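Teaching the hand

At Treltetti, a small firm on the edge of Trerkstead, the working day starts with a pair of gloves and a joystick. Magdolna Rácz puts on the gloves, sits down on a low stool and begins to move a robot arm from one side of the room, very slowly, as if she were carrying soup.

She has done this since June. Before that she repaired sewing machines, and she thinks the two jobs are close to each other. "You listen to the motor," she says. "When the sound becomes tired, you stop and you go back a little."

The task has a simple name, bin to bin. The operator brings the hand above a thing, closes the fingers, lifts, and lets go on the other side. Each attempt is saved with all the movements of the joints, and later a program learns from them. On a good day Rácz records 40 attempts. By the Saturday of my visit the team had 876, and 19 of these she had marked herself as bad, with a short note for each.

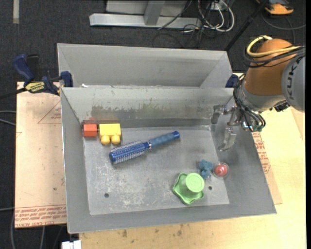 Choosing the things to pick up takes more thought than I expected. Rácz wants shapes that disagree with each other. A block with flat sides is kind to a beginner, and the red-orange and yellow ones can stand close together in a corner, so that the operator must decide which to take first. A round hairbrush is harder — the head has bristles, the handle is textured, and the robot has to learn where a person would hold it. The clear capsule is the one she respects most. It is round, and next to a sloping wall there is little space for a finger to go behind it. With three fingers one has more choices, she says, but also more ways to be wrong.

Her colleagues once tried to write the rules for all this by hand, in a project called Zamora. It took them a whole winter and the rules became very long. Now they prefer to show. A new operator practises for 3 days before any attempt is kept, and most of them move too fast at first.

The customer, Famasell, packs small household goods and would like to see a first test before the summer ends. Rácz does not promise anything. She would like more attempts with the brush, from both sides, and she has asked for a better stool.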